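Henside Riders Board > Training and Flatwork > Counter canter before changes, how long?

Started by cevura_mare
Replies: 9

cevura_mare
Hello all. My mare is nine this year and we work at second level. I have lessons with Ludivine Hamel, who comes to our barn every second Friday. She wants me to stay in counter canter the whole winter before we try one single flying change. I respect her very much, but in February it will be four months of this and I feel that we are going in circles, in both senses.

My other question is about the book she made me read, The Quiet Seat by Glenys Hebden. It has 136 pages and maybe 70 of them are about the position of the rider at canter. Hebden writes that a horse who is not straight in counter canter "will change late behind for the rest of her life." Is this really so? I know horses who learned changes over a pole in one week and they seem fine to me.

oldbaywindow
Your trainer is right. Four months is nothing. I did six with my gelding and I am glad for every one.

Ferrand_R
I don't agree, and I say it with respect. Counter canter is a good exercise but if you do too much of it you teach the horse that changing is forbidden. Then one day you ask for the change and she is confused, because all winter you corrected her for the same thing. With a mare who offers the change by herself, I would say thank you and take it.

cevura_mare
She did offer it, two times, both times left to right on the short side. I brought her back to trot and started again. Now I feel bad about it.

oldbaywindow
Don't feel bad. An offered change on the short side is mostly loss of balance. Was it clean?

cevura_mare
My friend on the ground said clean the first time and late behind the second.

oldbaywindow
So there is your answer.

Ferrand_R
One late change out of two, on a horse who was never taught, is not an answer to anything. Also I want to say something about Hebden. I went to her clinic in the year 2000 and she was wonderful to watch, but she rode mostly big horses with a lot of natural jump in the canter. The book is written from these horses. For a flat, quick canter you need different work first, for example many transitions from walk to canter, and the simple change on a straight line.

rasance_dressage
I come between you two, if I may. I school three horses for other people and what I do is the following. It is my winter plan for a horse at this level and I wrote it down for my students, so I paste it.

Step 1. Walk to canter and back to walk on a large circle, both leads. Do not continue until the walk is clear, with no jog steps between. For some horses this takes two weeks, for others the whole of the winter.

Step 2. Shallow loops in true canter, five meters from the track and not more. The horse keeps her bend over the leading leg. The rider keeps her hips where they are – most of the mistakes I see are riders who turn their hips at the middle of the loop.

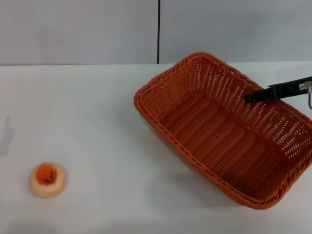 Step 3. Counter canter on the long side and through one easy corner, then walk. Let her have the rein. I do this a maximum of four times each lead in one session, and never on two days one after the other.

Step 4. Simple change on the diagonal, always at a different place so she waits for you.

Step 5. If steps 1 to 4 feel boring to both of you, ask for the change. Ask from counter canter to true canter, before the corner. If it is late, do not punish, go back to step 4 for a few days.

cevura_mare
Thank you, this is very clear. We do step 3 much more than four times. Sometimes it is almost the whole lesson! I think our walk to canter to the right still has a jog step, so maybe I have to go back to the beginning.

oldbaywindow
It is a sensible plan, but I would not set a maximum for step 3. A fit horse can do more.

Ferrand_R
The maximum is the best part of it.

rasance_dressage
It is for the hocks and for the head. You can do more with a fit horse, yes, but I never saw that it made the change come sooner. cevura_mare, please talk with your trainer before you alter things. She sees your mare and we don't. Maybe she has a reason to wait with the left to right change.

cevura_mare
I will ask her on Friday and write here what she says.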